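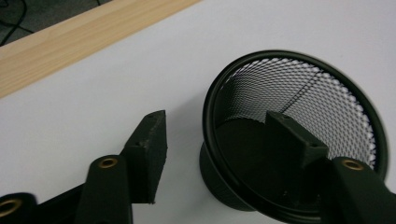 Handheld gripper demos: wrist camera only, or add a second view?
Forum: Learning from Demonstration > Data and Methods

dellen_rig
Posted December 2, 2021

I have been collecting demonstrations with a handheld gripper for a pick and place task and I want to report a result and get some opinions before I spend more time on it. The camera is on the tool, looking past the fingers. No other cameras. The task is the plain one: take the pencil cup by the wall, one finger inside and one outside, and move it to a target spot on a white table.

Two training sets:

Set A: 200 demos, cup started anywhere on the table, operator told to approach however they liked.
Set B: 200 demos, same start positions, operator told to stop for a moment with the fingers open and one fingertip over the opening before going down.

Same network, same training length, same arm for testing. Set B did clearly better at getting the rim between the fingers. Set A often came in too far toward the middle of the cup, closed on nothing, and lifted.

My reading is that the pause gives the policy a cleaner view of the rim relative to both pads, and more frames of that view. I would like to know if anyone has seen the same thing, or if I am fooling myself.

hkocsis
Reply

How many test runs? And did the same person record both sets?

dellen_rig
Reply

Test runs were 4 per start position. Same person recorded both, me. A first, then B.

hkocsis
Reply

Then you have an order problem. You had 200 demos of practice before you recorded the first one in B. Your hands got better. I would expect B to win even with no pause instruction at all.

We ran into this in July with the Flutico data. The second batch always looked better and we kept giving credit to whatever we had changed that week. When Vilmos went back and recorded the first protocol again, most of the gap went away.

mesh_and_wire
Reply

I don't think practice explains closing on nothing. A clumsy demo still ends with the cup in the fingers, or you would have thrown it out. Did you throw out failures?

dellen_rig
Reply

Yes. I recorded 201 for A and dropped one where I knocked the cup over. B had no drops.

mesh_and_wire
Reply

So the end state is good in both sets. The difference has to be in the path. I would look at how spread out the approach angles are. "However they liked" gives you a wide spread, and a policy that averages over two good approaches can land between them. On a cup wall, between two good approaches is the middle of the cup. That matches what you describe.

vjuhasz
Reply

Vilmos Juhász here, since Hajnalka brought up the July data. She has it mostly right. The gap shrank but it did not go to zero. Our task was also different (flat boxes, outside grasp on both sides), so I would not carry the number over to a cup.

I agree with mesh_and_wire that the angle spread is the first thing to check. It costs nothing because you already have the tool poses. Take the pose at the last frame before the fingers start to close, put it in the cup's coordinates and plot the heading.

One more question. Black fingers, black cup?

dellen_rig
Reply

Yes. The fingers are a very dark green, close to black, and the cup is black mesh with a shiny rim. I did wonder about that. When the pad is over the opening, the dark pad is against the dark bottom of the cup and there isn't much contrast. The other pad is over white table and is easy to see.

vjuhasz
Reply

Then I would be careful about the "cleaner view" explanation. At the pause, one of your two pads is in the worst place for contrast. If the policy does well from there, it may be using the rim and the outer finger and ignoring the inner one. The fingers are in the same place in every image at a given opening width anyway, so it doesn't need to find them.

skares_lab
Reply

Mesh is a bad choice for a test like this in my opinion. At Skarescombe we stopped using mesh objects for the first round of any comparison. The pattern changes a lot with small camera movement, and after you shrink the images for the network it turns into gray mush or stripes depending on distance. Use a solid cup in a color you don't have on the tool. Get the answer there first and bring the mesh back later.

mesh_and_wire
Reply

Disagree, and not only because of my user name. If the method only works on a solid bright cup then I want to know that on day one. Desks have mesh cups on them.

skares_lab
Reply

Sure, but he is comparing two ways of recording. He isn't claiming it works on everyone's desk. Two things changing at once is how you get a thread like this.

mesh_and_wire
Reply

The cup is the same in both sets. It isn't changing.

skares_lab
Reply

The look of it changes with approach, and approach is the thing he is varying. That's what I mean by two things at once. With a solid cup the image would change less for the same change in angle.

mesh_and_wire
Reply

OK, that I can accept. I would still run both cups.

dellen_rig
Reply

I plotted the headings like Vilmos suggested. Set A has two clumps. One is with the tool coming in from the right side of the table, the other is nearly straight on. Set B is one clump with a few strays. I never decided to do it that way. I think when you have to stop over the opening you just pick the side that is comfortable for your wrist and keep using it.

So that supports the averaging idea, at least a little.

hkocsis
Reply

It supports it, and it also supports mine. People settle into one motion as they practice. You would have drifted toward one clump in the second batch with or without the pause. Can you split A into its first and second half and plot them separately?

dellen_rig
Reply

Done. First half of A: two clumps, close to even. Second half: still two, but the straight-on one is smaller. So there is some drift. It isn't as tight as B by the end.

hkocsis
Reply

Good, that is useful. So some of it is practice and some of it is probably the instruction. You can't say how much of each from this.

tobin_k
Reply

I'd like to go back to the title. Has anyone tried a second camera for this? A fixed view from the side would show how deep the finger is in the cup, and the wrist camera has trouble telling you that.

vjuhasz
Reply

We did for the boxes. It helped on depth and hurt us when we moved tables, because the fixed view learned the table. The reason to use a handheld tool in the first place is that you can record in any room. If you need a tripod in every room you lose most of that.

tobin_k
Reply

Depth though. How is the policy supposed to know when to stop going down?

vjuhasz
Reply

The size of the rim in the image, mostly. It grows as you go down. It isn't precise, but a cup wall is tall and you have a lot of room. For a shallow dish I would worry more.

tobin_k
Reply

Not convinced. In my runs the rim leaves the image about when you need it.

dellen_rig
Reply

I haven't had many depth failures. Nearly all of mine are sideways. But I have one cup, so I'll keep the second camera in mind if I move to shallower things.

Plan for now, please object before I start:

1. Record a new set C with free approach, in the same sessions as a new set D with the pause. Switch between them every few demos so practice is spread across both.
2. Record a set E with free approach but a fixed heading, no pause. If E matches D, the pause itself does nothing and it was all heading.
3. Same black mesh cup for all of it, then repeat with a solid cup if there is a difference.

hkocsis
Reply

No objection. I would have a second person record part of it. Your comfortable side isn't everyone's.

skares_lab
Reply

I would do the solid cup first but I have said that already.

mesh_and_wire
Reply

Set E is the important one. If you run short on time, do D and E and skip C.

pvincze
Reply

Small thing on step 1. If you switch every few demos you will carry habits from one into the other. After doing the pause you will start pausing in the free ones without meaning to. I have 356 demos from a wiping task where you can see exactly that in the speed trace. Switch in blocks, with a break between them, and check the speed traces after.

hkocsis
Reply

Vincze has a point. Blocks, then, with the order swapped on different days.

dellen_rig
Reply

Blocks it is. I'll check the tool speed over the opening in C and remove nothing, just report it. I have a second person for part of D and E. I'll post the plots in this thread with the heading data for each block.

tobin_k
Reply

Please log fingertip height at closing too. I still think depth is going to show up once someone else is holding the tool.

dellen_rig
Reply

It's in the pose data already. I'll include it.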